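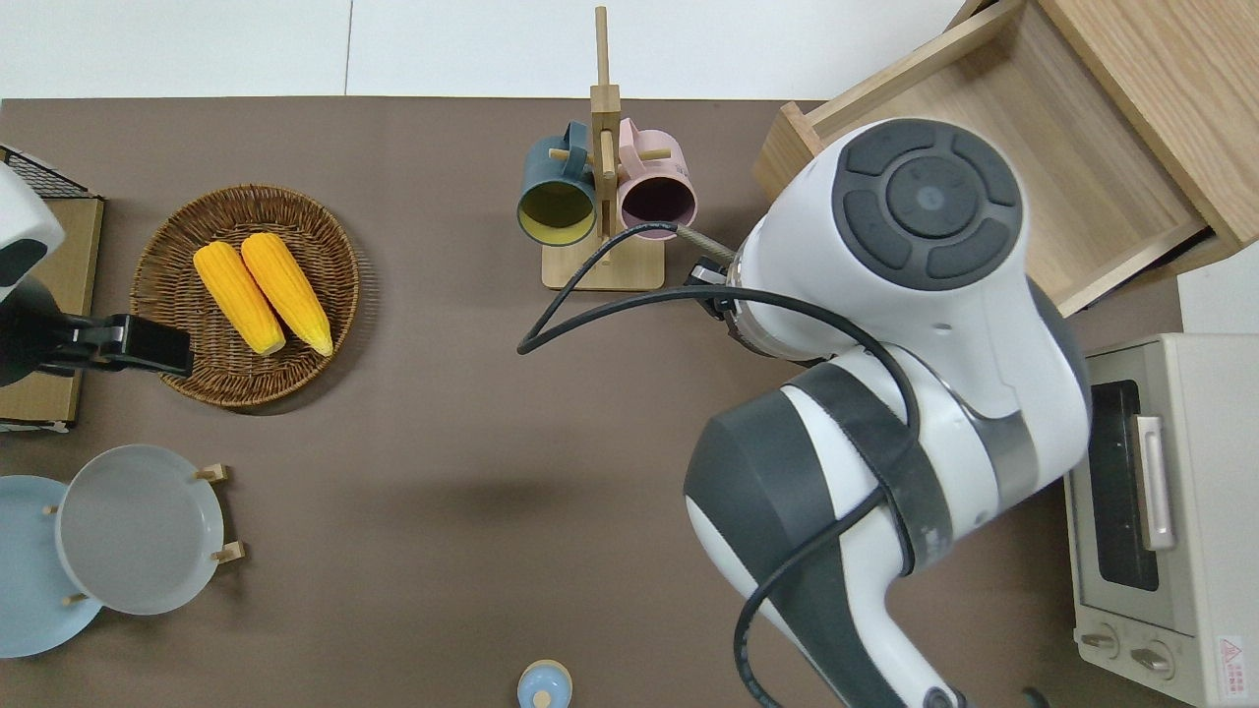
Delphine Kasprzak wrote on her batch sheet that the vinegar from the second barrel was "sharp enough, but it tastes of nothing, and I cannot see what I did differently". Her question comes up every year from people who make cider vinegar on a small scale, and most of this chapter is an attempt to answer it.

Print this page
E-mail this page

Chapter 6
Cider Vinegar: From Juice to Bottle

6.1 Two fermentations

Vinegar is made in two stages. In the first, yeast turns the sugar in apple juice into alcohol, and the result is cider. In the second, bacteria turn the alcohol into acetic acid. The yeast does its work best with little air. The bacteria need plenty of it. Many faults in small-batch vinegar come from running the stages together, so that neither is given the conditions it wants.

In commercial plants the second stage is often done in tanks with air forced through the liquid, and it can be finished in days. The older way is to leave the cider in a part-filled barrel with the bung hole covered by cloth. This takes months. The slow method is the one used in this book, as it needs little equipment and the student can follow each change by smell and taste.

6.2 The juice

A vinegar can only be as strong as its cider, and the cider can only be as strong as the sugar in the juice allows. Dessert apples are usually sweet and low in tannin. Cider apples carry more tannin, which gives the finished vinegar some body. Cooking apples are sharp, but the sharpness is malic acid and adds nothing to the acetic strength.

The barrel in the batch sheet quoted at the start was filled at Honendale with juice from late windfalls. Windfalls are quite usable if they are sound, washed and pressed soon after gathering. These had lain in wet grass, and a good part of their flavour had gone before they reached the press. The first barrel, filled from picked fruit of the same orchard, gave a much fuller vinegar. The handling afterwards was the same for both.

Juice should be tested with a hydrometer before any yeast is added, and the reading written down. Students often leave this until later and then have no means of working out how much alcohol has been made.

6.3 Temperature and time

The first fermentation at Honendale was held at 18 degrees Celsius. The cider was then racked off its sediment into clean barrels and some unpasteurised vinegar from the year before was added as a starter. Barrels were filled to roughly 68 per cent of their capacity, which left a wide surface open to the air.

Within a few weeks a skin normally forms on the surface. It is called the mother, and it is made of cellulose and the bacteria themselves. It may be thin and papery or thick and rubbery. Either is normal. If it is knocked it may sink, and a new one will usually form above it. Dry, furry patches in green, black or blue are mould, and a batch showing them should be thrown away.

Warm weather speeds up the second stage. In August a barrel kept under a tin roof can run well ahead of one kept in a stone shed, and the two should not be judged by the same calendar. Taste and measured acidity are the only safe guides.

6.4 Raw and pasteurised vinegar

Vinegar sold as raw has not been heated after fermentation. It is often cloudy, and a new mother may grow in the bottle. Some buyers take this as a sign of quality and others bring the bottle back. Pasteurised vinegar stays clear and changes less on the shelf. Both kinds keep well if the acidity is high enough.

Many claims are made for raw vinegar as a health food. This book does not deal with them. A producer who wants to print such a claim on a label must check the rules on food labelling first.

6.5 Bottling

The two Honendale barrels together filled 266 bottles. Part went to the Belmont farm shop as raw vinegar and the rest was blended at Haddad for use in pickles. Bottles should be filled close to the top, as any air left in the neck lets the bacteria go on working. Plain metal caps will corrode, so use plastic-lined caps or corks.

When all the alcohol has been used up, some of the bacteria begin to break down the acetic acid itself, and the vinegar slowly weakens. A barrel that has reached full strength should therefore be drawn off promptly. The method for measuring acidity is set out in section 6.6, and students will need a burette, a standard alkali solution and an indicator before they begin.

Print this page
E-mail this page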